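Share this listing (16)

Bench Assistant, Board and Fixture Preparation
Prarard, Drornside site
Part-time, with paid training

Prarard is looking for a bench assistant to join the fixture room at our Drornside site. The person in this job sets up the task boards, keeps the loose parts sorted and complete, and checks that each board is ready before a session starts. The job reports to Peninah Kirui, who runs the fixture room.

The boards are the center of the work. Each one is laid flat on a table and has panels with shapes and holes. Pegs and other pieces go into the board during a session and come out again at the end of it. You will learn the layout of every board we use and put it back to its starting layout between runs.

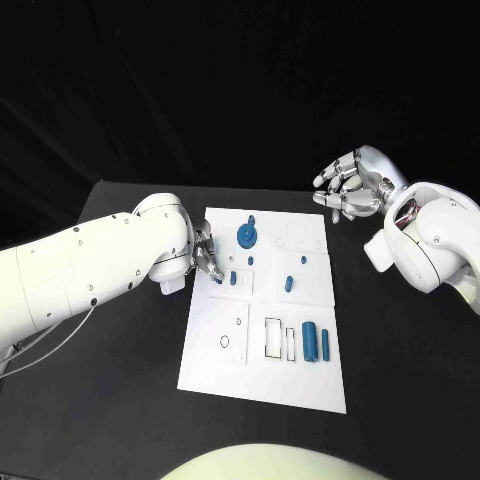
Peg work on a white board, Drornside.

What you will do

- Lay out boards and parts from a printed setup sheet
- Check pegs, knobs and inserts for wear and replace them when needed
- Clean board surfaces and tabletops
- Hang and straighten backdrop cloths
- Keep the parts inventory up to date (2,702 pieces at last count)
- Write a short note at the end of each shift on anything missing, loose or damaged

What we are looking for

You need steady hands, good close-up eyesight (glasses are fine) and the patience to do the same setup many times in one day. You should be able to read a simple drawing and lift a boxed board from a shelf to a table. Past work in a print shop, a sewing room, a stockroom or a model shop is useful but not required. No degree is needed.
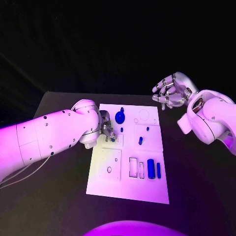

Hours are 16 a week, worked as two shifts of 8 hours each. Shifts start at 8 a.m. and include a paid lunch break. Lighting in the room changes with the session plan, and some runs are done under strong magenta-violet light like this, with a dark background behind the table. Applicants should be comfortable checking small parts under colored light. White light is used for cleaning and inventory.

Training takes 2 weeks. Gaétan Kennedy teaches the board layouts and the Liem labeling system we use for parts bins. Experience with Liem is not expected.

How to apply

Send a resume and a short letter to Peninah Kirui, Fixture Room, Prarard, Drornside. In the letter, tell us about a job or hobby in which you handled small parts. Applicants we want to meet will be asked in for a one-hour bench trial, which is paid. The position starts in June.

2 comments

We use cookies to remember your job search settings. Accept | Manage choices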